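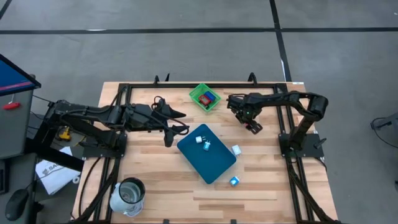 Two-arm tabletop station with plug adapters, a tray and a basket.

Clenen publishes practice guide for two-arm tabletop stations

Saturday, April 26, 2025 – Clenen today released a good practice guide for teams that run pairs of small robot arms over a shared work table. The guide is free to download and replaces the draft sent out for comment in February.

It covers arm spacing, cable routing, stop controls and floor marking. Operators must keep hands outside the table frame while either arm has power. Cables have to be checked for wear every 700 hours of running time, and each station needs a full inspection at 2000 hours. Sites should keep inspection records for three years.

"Most of the questions we got on the draft were about cables, so that section is now twice as long," said Grímur Ravn, who edited the guide for Clenen.

Dosel and Justora reviewed the text and will use it at their own sites. Training sessions for supervisors will be run by Theodorakopoulos.

Questions about the guide can be sent to the Clenen press office.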